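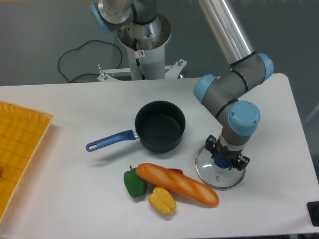 4.2 Instalação do controlador da impressora Onby 3004

1. Desligue o cabo USB antes de começar.
2. Execute o ficheiro de instalação e escolha o idioma.
3. Selecione a porta e prima Seguinte.
4. Ligue o cabo quando o assistente o pedir.
5. Reinicie o computador.

Nota: são necessários 300 MB livres no disco.

Atenção: não instale o controlador da série 3000 neste modelo. Se surgir o erro 574, remova a versão anterior e repita o passo 2.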